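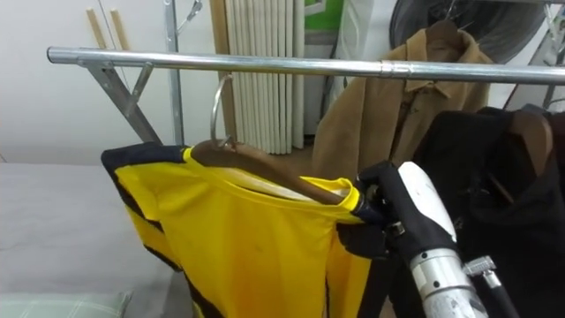
Saulius Dambrauskienė got off the bus at Girnum with one bag and the wrong shoes. The driver told him the ground was past the silos, so he walked. By the time he reached the gate his socks were full of burrs.

Girnum had 1,091 people on the sign and had not won a game since November. The coach, a wide woman named Sastry, looked at his letter and then at his feet.

"Says you played for Gindon."

"Two seasons."

"In goal?"

"On the wing."

"We need a goalkeeper," she said, and gave him the yellow jersey.

It was too big across the shoulders. He put it on in the shed and went out. Plivis were already warming up at the far end, all of them the same height, with a proper bag of balls. A man was selling sausages from the back of a ute. There were maybe as many dogs as people.

Plivis scored in the first five minutes. The ball bounced on a hard patch and went over his arm. Sastry wrote something down and said nothing. They scored again before the half, from a corner, when he came out and should have stayed.

At the break he drank from the tap. A boy sitting on the fence told him the trick was to watch the kicker's hip.

"Who says?"

"My dad. He was keeper before you."

"Where is he now?"

"Working up north. He's home at Christmas."

Saulius watched hips for the second half. It helped a bit. He got a hand to one shot and the post got another. Girnum scored off somebody's knee and the ute driver leaned on his horn until his wife made him stop. It finished 2–1.

Afterwards he tried to give the jersey back. Sastry was folding the corner flags into the boot of her car and didn't take it.

"Training's at six," she said. "Have you got somewhere to stay?"

He told her he had a room at the pub for the one night, thirty dollars, paid up front. She asked whether it was the front room or the back. He said the front.

"Ask for the back. The trucks come through at four."

He walked in past the silos with the jersey under his arm and asked the publican for the back room, and whether he could have it for the week.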